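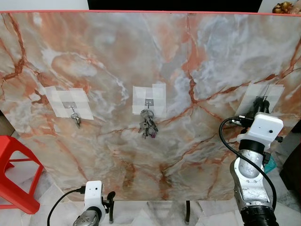 Mine fell off after 2 days, keys and all, is it the tape or the hook? – asked by a Weltine customer, and we get this one a lot so it goes first.

Usually the tape. Wipe the board down, let it dry, press hard, leave it 6 hours before hanging anything. Overnight if you can.

Can I use it on a marble-pattern board?
Yes. Glossy is good. Smooth is what matters, not the colour. Rough plaster or textured wallpaper – no.

One strip or several?
Several, overlapping, into a square or a tall rectangle. Clear tape hardly shows on a pale pattern. Press the edges down aswell.

How many keys per hook?
Two or three on a ring, no problem. Bigger bunch, put more tape round the plate. Fobs and tags count towards the weight.

How far apart?
14 cm suits most people. Big bunches want more room.

Will it mark the surface?
Peel slowly, warm it with a hairdryer first. Try a corner if the board is painted or varnished.

Do you sell the hooks on there own?
Packs of 6 or 100. The 100s are out of stock until March.

Returns?
Unopened only, send to the Kalthorpe address.

Page updated 30 Sep 2022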